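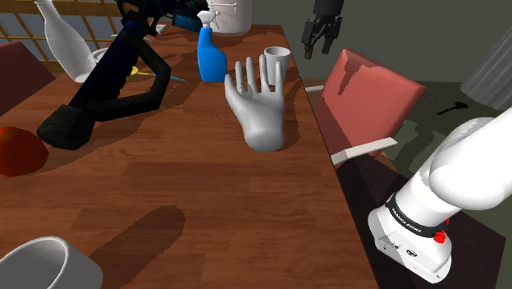
Eine Leserin aus Kerkent schreibt, sie habe ihre Radierungen immer mit Klebeband direkt auf den Karton geklebt, und nach drei Jahren sei das Papier an den Ecken gelb gewesen. Sie fragt, ob man das Band wieder entfernen kann und wie man es beim nächsten Mal besser macht.

Zuerst zum Band. Wenn das Blatt Ihnen etwas wert ist, ziehen Sie nicht daran. Altes Klebeband nimmt die oberste Schicht vom Papier mit, und diese Stelle bleibt für immer rau. Man kann den Karton um das Band herum abschneiden, so dass nur ein kleines Stück hinten am Blatt bleibt, und das Blatt dann in eine Restaurierungswerkstatt bringen. Bei einem billigen Druck kann man es mit einem dünnen Spachtel selber probieren, aber der gelbe Fleck geht davon nicht weg.

Für das nächste Mal habe ich meine Tipps zu Blättern auf Papier neu aufgeschrieben. Sie gelten für Radierungen, Zeichnungen, Lithografien und auch für alte Fotografien.

Tisch vorbereiten
Räumen Sie den Tisch ganz frei und legen Sie einen großen Bogen sauberes Papier darauf. Kaffee, Kugelschreiber und Sprühflaschen stehen in einem anderen Zimmer. Ich arbeite am liebsten am Vormittag bei Tageslicht, weil ich dann Stockflecken besser sehe.

Hände
Waschen und sehr gut trocknen, keine Creme. Baumwollhandschuhe benutze ich für Papier nicht mehr, man hat darin kein Gefühl und knickt leicht eine Ecke. Bei Fotografien ist es anders, dort nehme ich dünne Handschuhe aus Nitril. Ein Blatt hebt man immer mit zwei Händen an zwei gegenüberliegenden Ecken.

Messen
Messen Sie das Bild und das Blatt getrennt und schreiben Sie beides auf, zuerst die Höhe, dann die Breite. Viele verwechseln das und bestellen das Passepartout im Querformat. Nehmen Sie einen weichen Bleistift und notieren Sie auf einem Zettel, nicht auf der Rückseite vom Druck. Wenn der Druck einen Plattenrand hat, soll das Fenster ein wenig größer sein als dieser Rand, damit man ihn sieht.

Befestigen
Das Blatt wird nur oben mit zwei kleinen Scharnieren aus Japanpapier gehalten. Als Kleber nehme ich Weizenstärkekleister, ziemlich dick gekocht. Ist er zu dünn, dann wellt sich das Blatt. Auf jedes Scharnier kommt ein Stück Löschpapier und ein Gewicht, und ich lasse es über Nacht liegen. Wer nicht kleben will, kann Fotoecken aus säurefreiem Papier falten. Für große Blätter sind sie mir aber zu schwach.

Rahmen
Zwischen Glas und Blatt muss Luft sein, dafür ist das Passepartout da. Meine Leisten kaufe ich roh bei Vatimwood in der Länge von 200 cm. Aus einer Leiste bekomme ich einen Rahmen für ein Blatt von 22 mal 17 cm mit Passepartout, und es bleibt meistens noch ein gutes Stück zum Üben der Gehrung. Frisch geölte Leisten sollen gut auslüften, bevor das Papier hineinkommt. Die Rückwand verschließe ich mit Papierband gegen Staub.

Glas putzen
Das Mittel kommt auf das Tuch und nie direkt auf das Glas, sonst läuft es unter die Leiste und in den Karton. Wenn das Bild schon an der Wand hängt, nehme ich es zum Putzen herunter.

Aufhängen
Nicht über der Heizung, nicht im Badezimmer und nicht an einer kalten Außenwand. Ich klebe unten hinter den Rahmen zwei Scheiben Kork. Aquarelle und farbige Drucke hänge ich im Juli in den Flur, wo keine Sonne hinkommt.

Aufbewahren
Was nicht hängt, liegt flach in einer Mappe, mit einem Bogen Seidenpapier zwischen den Blättern. Ich habe die Mappe Miranda von Kelo im größeren Format, sie schließt mit Bändern und nicht mit Gummi. Gerollte Blätter darf man nicht mit Gewalt gerade machen. Legen Sie sie ein paar Tage in einen Raum, der nicht zu trocken ist, und rollen Sie dann jeden Tag ein wenig weiter auf.

Das Rezept für den Kleister steht auf der Seite über Buchrücken.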